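Speaker notes: What a turtle shell does when you leave it in a drawer

Posted Mar 8, 2021. These are the notes I spoke from, tidied a little where I couldn't read my own writing. The slides are still with the organizers.

Opening. Thank the chair. Check the clicker before talking and not during. Say the title out loud once and move on, as it promises more action than the talk has.

Start with the collection. The Orndale museum has 984 catalogued pieces of fossil turtle from the old clay workings at Kuscombe. Most are bits of shell about the size of a cracker. There are two skulls, and they've had all the attention a turtle could want. I'm not talking about the skulls. If you came for the skulls, the coffee is through the door on your left.

(Pause. If there is no laugh, don't wait for it.)

What I wanted to know was simple: how many kinds of turtle are in there? The catalog says one. It has said one since the first curator wrote "turtle" at the top of a page and put ditto marks down the rest of it. I have great respect for ditto marks. They carried a whole fauna for decades.

Slide with the shell diagram. Go slowly here, half the room works on mammals. A turtle shell is a top half and a bottom half, each built from bony plates that meet along zigzag seams. Over the bone sit the scutes, the horny covering. The scutes rot, but their edges leave grooves in the bone underneath, and the grooves don't line up with the seams. So even a scrappy piece may carry two sets of lines, and where those cross can tell you which plate you're holding. On a good day it also tells you what sort of turtle. On a bad day you have a nice flat pebble.

Surface texture. Pass the cast around now. Some shells are smooth, some are pitted all over like the skin of an orange, some have little worms of raised bone running across them. Soft-shelled turtles are the pitted ones everyone learns first, and they skip the horny scutes, so no grooves. If your piece is pitted and also has a groove, put it down, have some lunch, and look again. I did this with one piece for most of January and the groove was a scratch from somebody's dental pick.

The label problem. This is the part of the talk where I complain. Of the whole lot, 227 have no bed recorded. They have "Kuscombe," and Kuscombe is a hole in the ground with a lower clay, a shelly band, and an upper clay, and the upper clay is a good deal younger than the lower. Saying a turtle is from Kuscombe is like saying a letter was mailed from a building.

We got some of them back by looking at the dirt. Old collectors washed what showed and left the inside of the bone alone, bless them. The shelly band leaves crushed shell packed into the broken edges, and you can see it with a hand lens. The two clays are harder. They're both gray. One is a slightly sadder gray. I wouldn't hang a paper on it, and one reviewer has already kindly told me so.

Database slide. Keep this short. The museum moved its records into a system called Privix some years back. Privix is fine. It does, however, want exactly one locality from a list, and "Kuscombe, don't know which bit" wasn't on the list, so whoever typed in the cards picked "Kuscombe, upper." Every time. If you've ever pulled these records and written that turtles became very common in the upper clay, I'm sorry, and also I've cited you.

(Look at nobody in particular when saying this.)

The paper cards survive, in the basement at Orndale, in a cabinet that opens if you lift the drawer and lean on it. Check the cards. Photograph the backs too – several of the bed names were written on the back, upside down, next to what I think is a grocery list.

Results. At last. I get three kinds of shell for certain, and a fourth if you're in a generous mood.

The common one is smooth, thin, with shallow grooves. It's in all three beds. Dull, steady, probably did very well for itself.

Second is a pitted soft-shell, only from the shelly band so far as the dirt can tell us. That makes sense if the band was laid down in moving fresh water, and the snails agree.

Third is thick. Really thick, for its size, with deep grooves, and all from the lower clay. There are just 6 pieces and four of them might be the same animal. Two fit together, which I discovered by dropping one next to the other. I've left this out of the methods section.

The generous fourth is a single edge plate with a turned-up rim. It could be a different turtle. It could be the first turtle having a hard life. Shell bone heals oddly, and old individuals look different from young ones, and I'd want a thin section cut before I said more. The museum would like me to stop asking about cutting things.

Comparison slide. Our closest match for the thick form is in the Pîrvu collection, which I've seen only in photographs, lit from directly in front, so that every groove vanishes. I've written to ask for some with the light from the side. If anyone here has been through that collection in person, please find me at the break. I'm the one holding a turtle.

What it doesn't show. Don't skip this even if the chair is standing up. We can't say anything about numbers through time. A turtle shell breaks into a great many plates and every one gets its own catalog number, so a single unlucky animal can look like a population. Also the early collectors kept big pieces and threw back small ones. The spoil heap at Kuscombe is now under a parking lot.

If there's time: the story of the mislabeled crocodile. If there isn't: it was a crocodile.

Likely questions. Is the thick one a tortoise? No, wrong seams on the underside, see backup slide. Are you naming it? Not on this material. Have you run it through a phylogenetic analysis? Yes, and it came out next to everything.

Thanks to the museum, the basement, and the person who wrote on the backs of the cards. Sit down before the applause has finished, it looks modest.
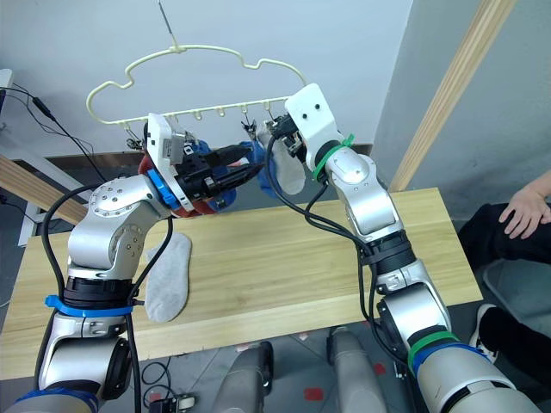

Comments

Anonymous
Try wetting the clay and letting it dry on a white tile. The sadder gray should dry paler if it has more lime in it. It worked for me on fish scraps from another pit, though I only had a handful to test.

Anonymous
I was at the talk and would have stayed for the crocodile. Did you check the edge plate for bite marks? A turned-up rim next to a healed notch would be worth a second look.

Author reply
No notch that I can find, but one end is broken, and that's where I'd put it if I were a notch. Will try the tile.

Anonymous
I used those upper clay records in a thesis chapter. Which drawer are the cards in?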